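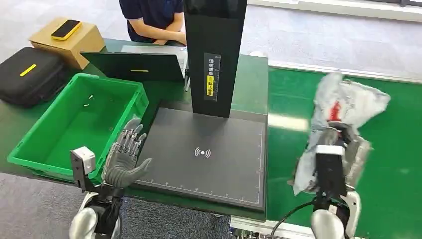 Die Scanstation Nirano ist für kleine Versandplätze gedacht, an denen Päckchen und Versandbeutel erfasst werden, bevor sie ins Regal oder zum Fahrer gehen. Sie besteht aus einer flachen Auflage und einer hohen schwarzen Säule am hinteren Rand. Auf der Mitte der Auflage ist ein weißes Funksymbol aufgedruckt, ein Punkt mit Bögen, und an der vorderen Kante läuft eine Skala mit weißen Strichen. Das Symbol hat sich als brauchbare Zielmarke erwiesen: Wer den Beutel mit dem Etikett nach oben darauf legt, muss selten nachschieben. Die Skala benutzen wir zum Sortieren nach Beutelgröße.

Wir verschicken Ersatzteile und Zubehör für Nähmaschinen, das meiste davon in dünnen Kunststoffbeuteln. Bestellt hat die Station Marites Lacson, aufgebaut hat sie Mark Anthony Abella an einem Vormittag. Vorher wurde mit einem Handscanner von Brukenel gearbeitet, der an sich in Ordnung war, aber immer eine Hand belegt hat.

Aufbau und Anleitung

Säule aufstecken, zwei Schrauben anziehen, Kabel anschließen, Programm auf dem Laptop einrichten. Der mechanische Teil ist schnell erledigt. Die Einrichtung dauert länger, vor allem die Zuordnung der Felder zur eigenen Bestellliste. Der Aufkleber vorn an der Säule ist chinesisch beschriftet, eine deutsche Übersetzung lag bei uns nicht im Karton. Der Händler hat sie auf Anfrage als Datei geschickt. Für ein Gerät, das hier verkauft wird, sollte sie beiliegen.

Der Platzbedarf ist größer, als die Auflage vermuten lässt. Die Säule stört beim Durchreichen, und links oder rechts muss noch eine Kiste für die erfassten Sendungen stehen. Auf einem schmalen Packtisch wird das eng. Wir haben die Station deshalb auf den breiten Tisch umgesetzt und das Klebeband auf ein Regalbrett verlegt. 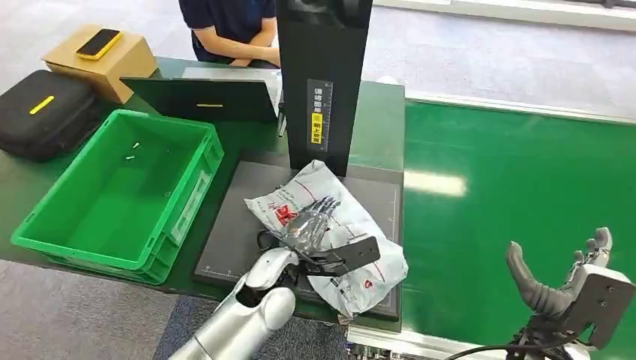 Kommt die Station mit zerknitterten Versandbeuteln zurecht?
Meistens schon, sofern das Etikett selbst glatt liegt. Läuft eine Falte quer durch den Strichcode, muss der Beutel von Hand gestrafft werden.

Zum Vergleich haben wir 100 Sendungen an einem Stück erfasst, gemischt aus Kartons und Beuteln. Sieben davon brauchten einen zweiten Versuch, alle in Beuteln. Kartons wurden ohne Ausnahme beim ersten Auflegen erkannt. Mit dem Handscanner war die Quote bei den Beuteln besser, weil man schräg ansetzen kann, dafür ging das Ganze langsamer. Gedruckte Etiketten aus dem Thermodrucker liest die Station gut, auch wenn sie etwas blass sind. Bei glänzender Folie über dem Code kommt es auf das Deckenlicht an. Shiela Policarpio hat die Leuchte über dem Platz ein Stück zur Seite gehängt, seitdem ist es besser.

Ein paar Worte zum Zubehör, das wir dazubestellt haben. Die Beutel von Nondonura sind dünn und reißfest, knittern aber schon beim Einlegen.
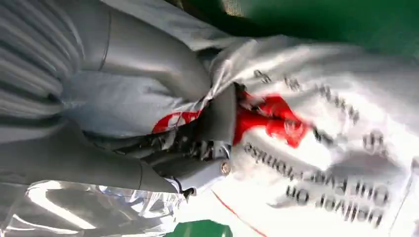
Wer sie verwendet, sollte die überschüssige Luft vor dem Zukleben herausstreichen und das Etikett erst danach aufbringen, sonst wirft es Wellen. Bei kleinen Teilen lohnt es sich, den Beutel einmal umzuschlagen. Dickere Beutel liegen flacher, kosten jedoch mehr und nehmen im Lager mehr Platz weg. Wir sind bei den dünnen geblieben.

Die Auflage lässt sich mit einem feuchten Tuch abwischen. Klebereste gehen mit etwas Spiritus ab, der Aufdruck hat das bisher ausgehalten. Geräusche macht das Gerät bis auf den Signalton keine, und der lässt sich im Programm leiser stellen – ganz abschalten leider nicht. Die Garantie beträgt zwei Jahre.

Für Plätze mit überwiegend Kartons kann ich die Nirano empfehlen. Wer fast nur Beutel packt, sollte den Handscanner behalten und danebenlegen, so machen wir es auch. Unter 32 Sendungen am Tag würde ich die Anschaffung noch aufschieben.

Rafail Kontogiannis, 25.10.2024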